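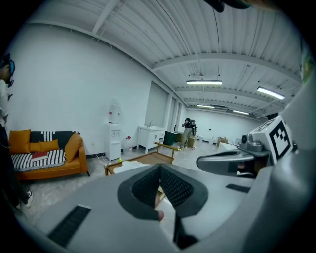
Thread on setting up the shared room at Drulby, as a few people asked how we ended up with the layout. We started with seating and worked outward from there. The orange sofa went against the wall first. I wanted a plain grey throw on it and lost that argument, so it has the black-and-white striped blanket over the back and seat, and the orange cushions stay on top of it. The red book on the seat gets left there more often than it gets put back on a shelf.

Seating was the easy part. The floor took longer. It's pale and it shows every bit of grit that comes in from the parking lot, and in November that's a lot of grit. We tried a bigger mat at the door. The mat filled up in a day and then people walked the grit in off the mat.

So we went to slippers. Ermira Kos suggested it at the start and I said people would never go along with it. They did, mostly. We bought white ones, all the same style, in small, medium and large. If I did it again I'd get each size in its own colour. Checking the soles for a size gets old.

The first place we kept the slippers was a basket. Bad idea. Everyone dug for a matching pair and left the rest on the floor. Then we tried a low rack by the door, and people tripped over it coming in with bags.

What works now is the wooden cart. It can stand out in the room while people are getting sorted, and pairs go on it side by side or one behind the other, toes all pointing one way.
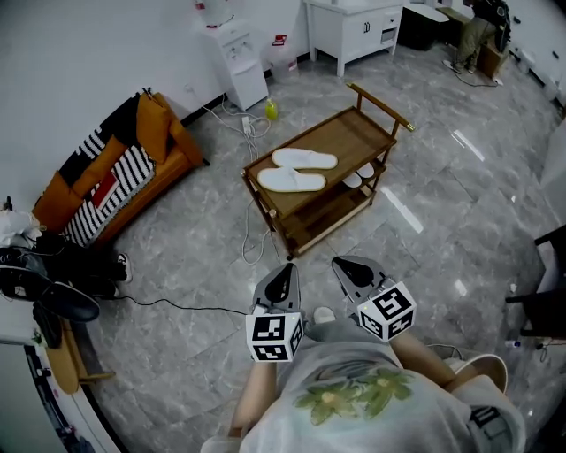 The slipper cart – one pair on the top tray, another on the shelf below.

The cart is a Popescu. Seidu Amegashie found it second-hand for $50 and it needed a wipe with oil and not much else. I'd priced a new shoe cabinet from Evix at $497 and was close to ordering it. Glad I waited. A closed cabinet would have hidden the slippers and we'd be back to people forgetting.

Next, the water. The white dispenser stands against the wall near the sofa, which is handy if you're sitting down with a book and less handy if you're carrying a full cup past someone's feet. I've asked for a small side table. No decision yet.

The spray bottle keeps ending up on the floor by the dispenser. It has a hook in the supply closet. I've labelled the hook. Make of that what you will.

The container with the red lid is fine where it is, next to the dispenser. A few of you asked if it could go in the white cabinet. It could, but then the cabinet gets opened ten times a day and the door on that side already sags a bit.
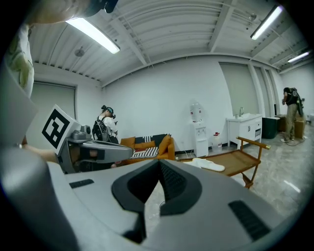 Cables are the other thing I haven't solved. The outlets are all on the walls and people want power in the middle of the room. I've looked at flat floor covers and at just moving everything closer to the walls. Leaning toward the covers, in a pale grey that sits close to the floor colour. If you've used the Clustunel ones, let me know if they stay put or slide around when you sweep.

Total spend so far is just over $100, and that's the cart, the slippers and a bottle of wood oil. The sofa and cabinet were already in the building. We budgeted more and I'd like to keep the leftover for a decent lamp.

House rules, same as on the door: outdoor shoes off unless you've got clean indoor ones, slippers back on the cart in pairs, cushions back on the sofa. Big sweep happens at 2 pm, so lift your bags off the floor before then.

Someone asked about washing the slippers. Cold cycle, in a mesh bag, and stand them up to dry overnight. Don't put them in the dryer. We lost a pair of mediums that way and the soles came out curled.

Will add to this when the floor covers are sorted. Still taking suggestions on the lamp – something that stands behind the arm of the sofa would be ideal.

Last updated: November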